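Equipment Planning Officer, Robotics Laboratory
Konton Institute, Bosport Campus
Posted 16/09/2024

The Konton Institute invites applications for the position of Equipment Planning Officer. The officer will prepare the purchasing plan for the Robotics Laboratory, which is to add nine workstations for tabletop handling tasks by the end of June. The post is full time and is based at the Bosport campus.

The officer will report to Nerys Foulkes, Head of Laboratory Operations. Duties include obtaining quotations for arms, grippers, controllers and tables, keeping the equipment register, and setting the yearly allowance for spare parts and repairs. The officer will also budget for the small items used in handling tasks, such as desktop organizers, jars and bottles, which are charged to a separate account.

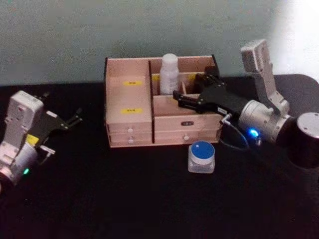
Does the officer need to know how to program a robot?

Programming is left to the research staff. The officer must be able to read a technical data sheet and compare the full cost of two systems, including shipping, installation and service.

Applicants should have experience in purchasing or budget work, preferably in a laboratory or a manufacturing plant. Familiarity with the Pradel purchasing system is welcome, and training will be given to the person appointed. Occasional travel to the Heo site is required for delivery inspections.

Purchases above the department limit are reviewed by Catrin Bellis in the Finance Office, and the officer will prepare the written case for each one.

To apply, send a resume, a cover letter of one page and the names of two references to the Human Resources Office, Room 98, Konton Institute, Bosport. Applications will be accepted for 30 days from the date of posting. Applicants selected for interview will be notified in writing.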